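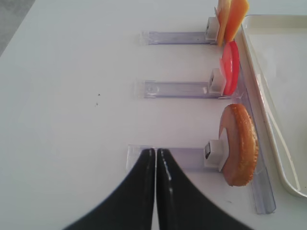
3 min read

Kondison K5 Two-Finger Gripper — with Wrist Camera Mount

The Kondison K5 is a parallel gripper for light handling work on small robot arms. It is delivered with two curved black fingers, a mounting ring for the wrist and a bracket for a small camera. Many customers ask us how it behaves with thin and soft things, so on this page we put our own bench notes together with the usual product information.

What is in the box

Gripper body with one pair of curved fingers
Wrist mounting ring
Camera bracket
Cable, 70 cm
Controller card, Anozie type
Screws and two keys

The camera itself is not included. Please write to us if you are not sure that your camera fits the bracket.

Price: 259 euros per set, tax not included. Spare fingers are sold in pairs.

How we test it

Ekene Ogbonna in our Pristemmont workshop has prepared a sandwich station as a test bench. The food pieces stand upright in small white clips, and the clips are at the end of clear plastic rails. The arm must come from above, go with the fingers around one piece, take it out of the clip and put it into a tray. It sounds simple, but the pieces have very different thickness, and the gripper has the same two fingers for all of them.

We ran the same program with the K5 and with the older Dadport gripper, which many of you still have. Both were on the same arm and used the same camera. We made no change to the lighting between the two series.

The Dadport closes faster. If your parts are hard and always in the same position, it remains a good choice and you have no need to replace it. The K5 closes more slowly in the last part of its travel, and the force limit can be set from the controller card in 5 steps. For the bun we use step three. For the thin slices we use step one, and with this setting we had fewer marks on the surface than with the Dadport.
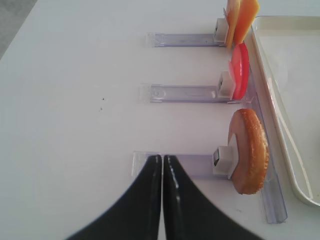
The camera bracket has three positions, and the choice deserves some patience. In the first position the lens is near to the fingers and you see the tips very large, but little of the table. In the last position you see more of the work area, but small errors at the tips are difficult to notice. Suleiman Mohammed, who wrote the test program, prefers a view like the one here, where both fingertips and all three clips can be seen together and the tray is still partly visible on the right. He can then check the next piece without moving the arm away. Clear plastic is a difficult material for every camera, so for finding the position we advise to use the white clips and not the edge of the rail.

Please note also that the fingers are glossy. Under a strong lamp there will be bright lines on them, and some vision programs take these lines for an edge. A mask over the finger area solves this in most cases. We supply a mask file for each bracket position together with the controller software.

Limits of this gripper

The K5 is not made for wet cleaning and it has no food contact certificate. We use food shapes on the bench because they are a good test of thickness and stiffness. For production with real food you need other fingers and a cover, and we do not sell these at the moment.

It is also not suitable for heavy parts. If the part is long, take it near its center — the fingers are narrow and a long part will turn.

Ordering and delivery

Sets in stock leave the workshop in 3 working days. Orders with a special mounting ring need more time, and we will confirm the date by e-mail before you pay. The ring for older Dadport wrists is available again since January.

For a copy of the test program, write to the workshop and give the name of your arm and your controller version.

Page updated 2019-05-06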